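Lesgate Hall Catering and Room Hire
Frequently Asked Questions

The answers on this page apply to private and business events held at Lesgate Hall, Fukbridge. They should be read together with the hire agreement, which takes precedence where the two differ. Questions that are not covered here may be sent to the Events Office.

Bookings

How do I reserve a room?

Please complete the inquiry form and return it to the Events Office. A staff member will confirm whether the room is free and will hold it for five working days while the hire agreement is prepared. A booking is final when the signed agreement and the deposit have both been received.

Which rooms are available?

The Ríos Room seats 80 guests at round tables or 70 guests when a speaker's platform is in use. The Garden Room is suited to smaller meals and meetings. The two rooms may be hired together, but they are on different floors and cannot be joined. Both can be reached by elevator.

How far ahead should I book?

Evening dates in November and the weeks that follow are usually taken by the end of summer. At other times of year, one month's notice is normally sufficient. The Office maintains a waiting list for each room and contacts applicants in the order in which their inquiries arrived.

What deposit is required?

A deposit of one quarter of the estimated total is payable on signing. For events with an estimated total above $4,000, the deposit is one third. Deposits may be paid by check or bank transfer. The reference number on the agreement must appear with the payment.

May I visit before signing?

Visits are welcome and should be arranged in advance. Rooms are often being prepared for other hirers, and the Office cannot show a room once guests have started to arrive.

Menus and Dietary Needs

May I bring my own caterer?

Hot food must be supplied by the Hall kitchen or by a caterer on the approved list. Losetti Catering is approved for full meal service in both rooms. Other firms may apply by submitting proof of insurance and a current food safety certificate no later than four weeks before the event. Cakes may be brought in by the hirer without prior approval, provided that the ingredients are listed on a card and displayed with the cake.

When must the menu be confirmed?

The menu is due 14 days before the event and the final guest count seven days before. Increases after that date will be met where supplies allow. Reductions will not lower the amount due.

How are allergies handled?

The hirer should send a written list of guests with allergies, giving the full name of each guest and the food to be avoided. Affected meals are plated separately and carried to the guest by a named server. The Hall kitchen handles nuts, milk, eggs, wheat, fish and shellfish every day and cannot promise that any dish is entirely free of them. Guests with a severe allergy are advised to speak with the kitchen directly before attending.

Are children's portions available?

Yes. Children under ten may be served a half portion of the main menu or a plain meal of pasta, chicken or soup. High chairs are supplied without charge and must be requested with the final guest count.

Table Service

What is included in the standard table setting?

Each place is laid with flatware, a water glass, a side plate and a napkin. Table coverings are included in the room fee. Wine glasses are added when a bar package is ordered, and coffee cups are brought out with dessert.

What is the difference between plated, family-style and buffet service?

In plated service, each course is brought to the guest from the kitchen. In family-style service, dishes are placed on the table and guests help themselves. In buffet service, guests are invited to the serving table by table number. Plated service requires more staff and carries a higher charge per guest.

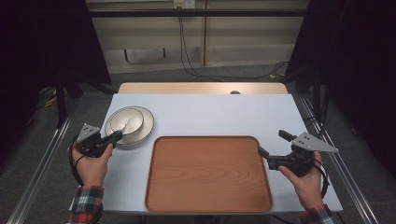

Family-style service is priced by the table, and the hirer chooses two main dishes and three sides to be shared. Guests should be able to pass each item comfortably, so the hirer is asked to keep centerpieces low and to leave the middle of the table for food. A large tray with rounded corners, such as the orange-brown one seen on the pale table covering, takes up a good part of that space, and a round metal dish with a wide rim needs room of its own beside it. Floral arrangements should be planned with this in mind. Candles are permitted only in closed glass holders and may not be placed next to serving dishes. Where the hirer prefers a taller display, the Office recommends plated service.

Can the table covering be changed?

Pale coverings are standard. Other colors may be rented through the Office at the supplier's price, with 21 days' notice. Hirers who bring their own should send measurements beforehand. Pins, staples and tape may not be used on the Hall's tables.

May I borrow serving pieces for my own food?

Hirers of the Garden Room may borrow serving pieces for cold food and baked goods. Items are issued against a signed list and checked again on return. They may not leave the building. Lost or broken pieces are charged at replacement cost, and the charge is taken from the deposit before any refund is made. 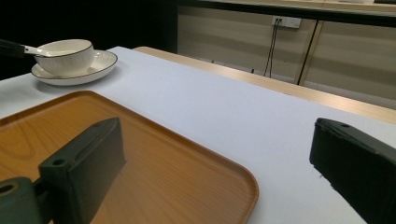

Serving tray with rounded corners.

Who clears the tables?

Hall staff clear the tables during all events with full meal service. For Garden Room events without meal service, the hirer is responsible for returning borrowed pieces to the pantry counter, emptying the bins and wiping down the tables. Dishes should be scraped but need not be washed.

May leftover food be taken home?

Cold items that have been kept chilled may be packed for guests on request. Food that has been on a buffet for more than two hours is discarded, and staff are not permitted to make exceptions. The hirer should bring suitable containers.

Bar and Beverages

Is alcohol allowed?

Alcohol may be served only by Hall staff and only during the hours stated in the agreement. Guests may not bring their own. Bar service closes 30 minutes before the end of the event. Photo identification may be requested from any guest.

Are tea and coffee included?

Tea, coffee and water are included in all meal packages. For meetings without a meal, hot drinks are charged per person and are refreshed once in the morning and once in the afternoon.

On the Day

When may I enter the room?

Access begins two hours before the start time. Earlier entry may be purchased by the hour if the room is free. Deliveries should be addressed to the Events Office, marked with the hirer's name, and sent to the side entrance. The Hall cannot sign for deliveries before 8:00 a.m.

Is parking available?

The lot behind the Hall is open to guests at no charge. Spaces cannot be reserved, except for accessible spaces requested in advance. Vehicles left overnight should be reported to the front desk.

May we play music?

Recorded and live music are permitted in the Ríos Room until 11:00 p.m. Background music only is permitted in the Garden Room. Bands should bring their own extension cords and will be shown which outlets to use.

Whom do I contact during the event?

The duty manager is present throughout and will introduce himself or herself on arrival. The duty manager may also be reached from any house telephone at extension 567.

Changes and Cancellations

What happens if I must cancel?

Cancellations must be made in writing. The deposit is returned in full when notice is received more than 60 days before the event, and in half when notice is received between 30 and 60 days before. No refund is made after that time. A booking may be moved once to a new date without charge, subject to availability.

How do I make a complaint?

Complaints should be addressed in writing to Yhon Bermúdez, Events Manager, within 14 days of the event. Please include the booking reference number. A written reply will be sent within ten working days.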